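### 3.2 How people talk about the junk drawer

I should say up front that I didn't plan to write about drawers. My interviews were meant to cover moving house, and I had a tidy list of questions about boxes and labels. But in May, when I sat down with the first of my households in Lavoie, we spent most of the visit on the stuff that had no box at all – the loose parts people carry from one home to the next without knowing what they belong to.

I ended up calling these things "orphan parts," a term I borrowed (with permission!) from Aicha Abdel Hamid, who used it in her talk on repair habits in Stovine. She means any piece that has outlived its owner's memory of it. I use it a bit more loosely, so a part still counts if one person in the house can name it and the others can't.

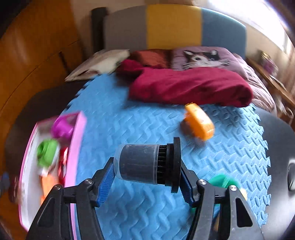 Figure 2. A grey cylindrical part with a black ribbed ring and a flat flange.

What surprised me was how firmly people defended keeping them. One man in Lavoie had moved six times and told me, very seriously, that throwing out a part is what makes you need it. A woman two streets over kept hers in a cookie tin and called it "the museum." I heard some version of this in all seven homes, and I'll admit I went back to my own kitchen feeling a lot better about it.

The excuses did change with age, though. Younger people talked about money and what a new part would cost, while older people talked about whoever had put the thing in the drawer first. I come back to that split in Section 4, where I compare it with the diary entries.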